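Section 4: Oiling and Looking After Your Boards

Now for the good bit! If you've followed Section 3 you'll have a board that has been scrubbed, rinsed and left to dry, and it is ready for its first coat. Oiling is the most satisfying job in this whole guide. The grain wakes up as soon as the oil touches it, and I still find myself calling people into the kitchen to look.

The steps are the same for everything in the Werkum range, bamboo or beech, with or without a groove. The Ellent end-grain block drinks far more oil than the others, so see 4.3 before you start on one of those.

4.1 What you need

Food-grade mineral oil (the 490 ml bottle will last most households well over a year)
Two clean cotton cloths, old T-shirts are perfect
A cotton bud or a soft, narrow brush
A wire rack, or four bottle tops to stand the board on
Board wax, if you want a harder finish (see 4.4)

CAUTION: Do not use olive, sunflower or any other cooking oil. It goes sticky, then it goes rancid, and you'll be back to Section 3 with the scrubbing brush.

CAUTION: If anyone in the house has a nut allergy, check the label on your oil. Some finishing oils sold for wood are made from walnuts.

4.2 Oiling a flat board

1. Check that the board is dry all the way through. A full night standing on its edge is enough in a heated kitchen. In a cold one, give it two.

2. Warm the oil by standing the closed bottle in a bowl of hot tap water for ten minutes. Don't put it in the microwave or on the hob.

3. Pour a small pool in the middle of the board and spread it with the first cloth, working along the grain. Be generous! You want the whole surface to look wet.

4. Do the edges and both ends. The ends soak up more than the face does, so go over them twice.

5. If your board has a juice groove, run an oiled cotton bud or brush all the way along it, and take your time on the bends. Oil likes to sit in the bottom, so draw any puddles out with a corner of the cloth.
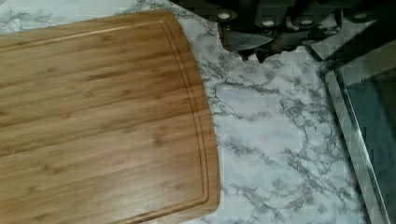 Fig. 9. Bamboo board with juice groove and curved end.

6. Turn the board over and oil the other side in the same way. Please don't skip the underside. A board oiled on one face only takes up damp unevenly and may cup.

7. Stand it on the rack and leave it for at least four hours. Overnight is better.

8. Wipe off whatever is left with the second cloth and buff until the surface no longer feels greasy.

NOTE: A new board needs three coats, one a day. After that, one coat a month keeps it happy, and you can stretch to six weeks if you mostly cut bread.

4.3 End-grain blocks

Follow the steps above, but put on a fresh coat whenever the first has vanished, which may be within twenty minutes. Carol Hartley, who tested this section on her own Ellent block, got through 133 ml on the first day and was delighted with the result. Stop when the oil is still sitting on top after an hour.

Blocks are heavy, and slippery once oiled. Lay a dry towel underneath before you turn one over and lift with both hands.

4.4 Adding a wax finish (optional)

1. Wait a full day after the last coat of oil.

2. Take a lump of wax about the size of a hazelnut and rub it between your fingers until it softens.

3. Work it into the wood in small circles, keeping it thin. In a groove, use hardly any, or it will set in white lines that you'll have to pick out with a wooden skewer.

4. Leave for an hour, then buff hard. Water should now bead up on the surface, and it is a lovely thing to see.

4.5 Everyday care

Wash by hand in warm water with a drop of washing-up liquid, both sides, and stand the board on edge to dry. Never soak it. Never put it in the dishwasher, even on the short programme.

For onion or garlic smells, scatter coarse salt over the board, rub it in with half a lemon, leave for five minutes and rinse. Do this before a monthly oiling and you'll get the best from both.

WARNING: Cloths soaked in drying oils such as linseed or tung can heat up and catch fire if left in a heap. If you've chosen one of these instead of mineral oil, spread your cloths flat outdoors until they are stiff, then bin them.

Section 5 covers scratches, scorch marks and small splits.

Related guides
Sharpening a kitchen knife on a Banavton stone
Removing beetroot and turmeric stains
Seasoning a carbon steel pan, by Patricio Cordero
Fitting non-slip feet to a Werkum board
Choosing between oil and wax
Spares and replacement parts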